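Nundalis Waffle-Weave Table Cover, Beige
Sold by Ertürk Table & Utility Linen

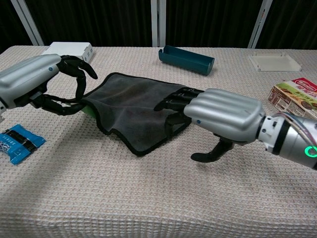 Beige waffle-textured table cloth with a dark gray cloth towel on top.

The Nundalis cover is a woven cotton cloth for work tables, sorting tables and kitchen surfaces. The raised grid keeps light items from sliding and lets air pass under damp textiles. It is supplied hemmed on all four sides. Corners are mitered and double stitched.

Specifications

Fiber: 100% cotton, ring spun
Weave: waffle, square cell
Weight: 345 g per square meter
Finished width: 104 cm
Length: cut to order, whole meters only
Shrinkage: up to 5% in length after first wash
Colors: beige, white, slate

Length is measured before washing. Customers fitting the cover to a fixed table should allow for shrinkage or order the Trernus version, which is prewashed at the mill and held to a tighter tolerance. The two versions look alike when new but should not be mixed on the same table – the cell size differs slightly.

Care

Machine wash warm with similar colors. Tumble dry low or line dry. Do not use fabric softener, which coats the yarn and reduces absorbency. Iron from the back if needed; pressing the face flattens the cells. Chlorine bleach may be used on white only.

Wear

Abrasion was tested in-house to 4,000 rubs without yarn breakage. Some pilling is normal during the first few washes. Pulled loops should be trimmed flush and not drawn through.

Ordering

Standard lengths ship from the Endar warehouse. Custom hems and eyelets add one week. Cut lengths cannot be returned unless faulty. Swatches of all three colors are free on request.

Trade accounts: Sibel Tatlı
Fabric and care questions: Eylül Kırmızıgül

The slate color is out of stock until September. Back orders are accepted.

Page revised June 2023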